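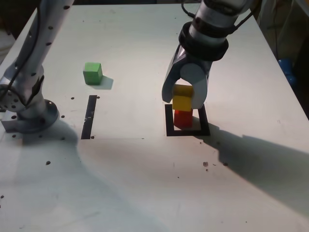

A block-stacking cell at Flodard's Podstead test room, with three blocks stacked inside the taped square.

11/03/2022

Flodard has paused unattended running of its two-arm stacking cells at Podstead after a gripper failed to stop on command. There were no injuries.

The fault arose during a planned run of 100 stacking cycles. On cycle 32 the stop signal was sent and the arm halted, but the fingers continued to close for 2 seconds. Staff cut the power by hand and reported the matter the same day.

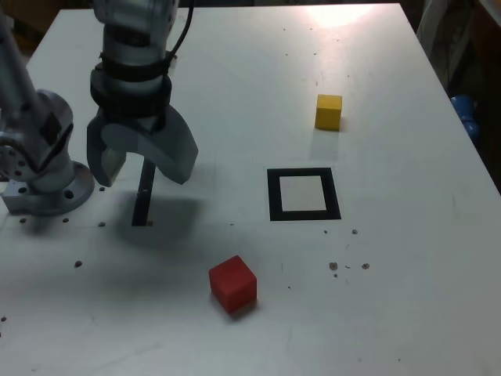 Checks by Tehrani, which supplies the control software, traced the delay to a setting changed in the last update. The earlier version has been restored on all cells, and closing force is limited to 70 per cent of its normal level until further notice.

"The stop command must halt the fingers as well as the arm," said Ánh Kim, Head of Safety at Flodard. "Staff will remain present for every run - including short ones - until the corrected software has been tested."

The Tradthorpe site uses a different version and is not affected.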